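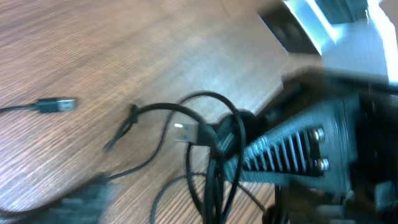

Black USB cables in a tangle on a wooden tabletop, one of them with a blue tongue inside its metal plug.

Cable tangle

A cable tangle is the knotted, looped or interleaved state that flexible leads fall into when several of them are kept together without being tied. The term is used in the home and the office for almost any cord that carries power or data, but most often for the thin black leads with a USB plug on one end, of which the ordinary household seems to own a good many more than it has things to plug them into. The sorting out of such a tangle is called untangling, detangling or, in parts of the north of England and Scotland, unfankling, and it is one of those small domestic jobs that people either put off for years or find oddly soothing on a wet afternoon.

How tangles form

A cable that has been manufactured, wound on a drum, cut and coiled for sale has already picked up a habit of curving one way. This is usually called its set, or its memory, and it is the reason a new lead will not lie straight on a table however patiently you smooth it down. Put two leads with different sets in the same drawer and they will settle against each other at whatever points their curves happen to meet. Each time the drawer is opened and shut they shift a little, and a loose end that was lying across a loop may slip through it.

It is the ends that do most of the mischief. A closed loop of cord with no ends can be twisted and folded, but it cannot tie itself into a true knot, whereas a free end can wander through any gap it meets. A plug makes matters worse, being wider than the cord behind it: it goes through a loop easily enough when everything is slack, and then catches on the way back when somebody pulls. Long thin cords tangle more readily than short thick ones, and a bag that is carried about tangles its contents sooner than a shelf does.
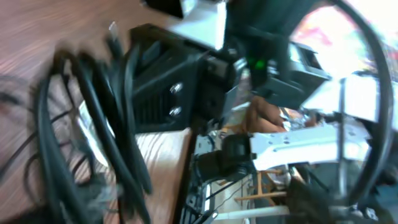 Text by Marlina Saragih
Contributing editor, Household and Workshop

Most of what looks like a knot in a heap of cables is nothing of the kind. It is a pile of loops lying over and under one another, and if the heap is loosened gently it will very often fall open without any end having to be threaded back through anything. True knots do occur, and the commonest by far is the plain overhand knot, but they make up a small share of the trouble. This is worth knowing before you begin, for the natural thing to do with a tangle is to take hold of an end and tug, and tugging is precisely what turns a harmless pile of loops into something tight.

Untangling by hand

The usual method starts with space. A cleared table is better than a lap, and a plain wooden top or a light-coloured cloth makes it easier to follow a black cord with the eye. The bundle is set down in the middle and teased outwards with the fingertips, lifting and shaking a little, until it covers two or three times the area it did before. Only then is a plug chosen, preferably one that is already lying clear of the rest, and its cord followed back into the heap.

There are two schools of thought about what to do next. One is to leave the chosen plug where it is and lift the other cords off it, a loop at a time. The other is to draw the plug itself back through the heap, under and over, retracing the route it took on the way in. Both work, and most people end up using a mixture of the two - lifting where the loops are big and threading where they are small. Where several leads are mixed together it helps to free the shortest first and put it right out of the way, and the remaining heap is generally a good deal friendlier afterwards.

Tight overhand knots are best pushed and not pulled. Holding the cord on either side and feeding it in towards the knot will usually open a gap big enough for a fingernail. Pointed tools are sometimes recommended in older guides, among them the blunt bone fid used by rope workers, but anything sharp enough to get into a really tight knot is also sharp enough to nick the jacket, and a lead with a nicked jacket ought to be thrown away.

Pulling hard has its own dangers. Inside the jacket are several fine conductors, and the weakest place is nearly always the inch or so behind the plug, where the cord bends most. Many leads have a moulded sleeve there, known as a strain relief, but plenty of cheap ones do not, and a sharp tug can part a conductor while leaving the outside looking perfectly sound.

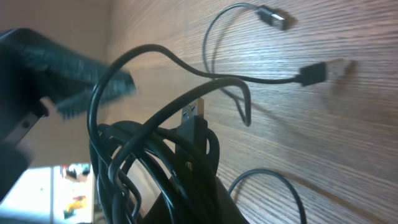

Coiling is the other half of the subject, and the half more often neglected. The way most of us were shown as children, winding the cord round the hand and elbow, puts a twist into the cord with every turn. The twist stays there, and when the coil is next shaken out it springs into little curls that are ready to catch on anything. The over-under method, long favoured by stage crews and sound engineers, gets round this by laying one loop in the ordinary way and turning the next one under with a roll of the wrist, so that the twist put in by the first is taken out by the second. It feels clumsy for an evening and quite natural after that.

A coil should be left with some ease in it. Cords wound tightly round a charger, a hard drive or the body of some other device are bent sharply where they meet it, and they will keep those bends. A loose coil as wide as a saucer suits a thin lead of ordinary length, and a thicker one is happier at the width of a dinner plate.

Ties and storage

Coils are held with hook-and-loop straps, paper-covered wire ties, rubber bands or a short length of string. Rubber bands perish and go sticky. Hook-and-loop straps can be fixed permanently to one end of the lead, which saves hunting for them, though the cheaper ones do pick up fluff. Among purpose-made holders described in collectors' notes is the Ostley board, a slotted piece of painted wood sold in two sizes by the firm of Schwerdtfeger, on which each lead had its own notch and a space beside it for a pencilled label.

Labelling is a matter of taste. A folded paper flag near the plug is the simplest form, and it earns its keep when a drawer holds a number of leads that look alike. Colour alone is a poor guide: a blue tongue inside a full-size USB plug is commonly used to mark the faster kind of connection, but makers do not all follow the custom, and a cord that is black from end to end tells you very little.
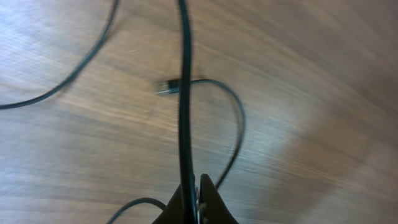
Where leads are kept hanging, from a row of pegs or over a rail, their own weight helps to straighten them, and each can be lifted off without disturbing its neighbours. Hanging suits a workshop or the back of a cupboard door. In a drawer the same result can be had with cardboard tubes stood on end, one lead to a tube, or with small envelopes for the thinnest cords.

Untangling as a pastime

A few local clubs have made a gentle contest of it. At Andau, an untangling evening is held on a Thursday in November, with every entrant given an identical bag of 32 leads and 90 minutes in which to lay them out singly. The rules were drawn up by Tove Skov and Babar Afridi, and they forbid scissors, pulling with the teeth and help from relations. Entrants may bring their own tablecloth.

See also

Cable management
Extension lead
Overhand knot
Strain relief
String drawer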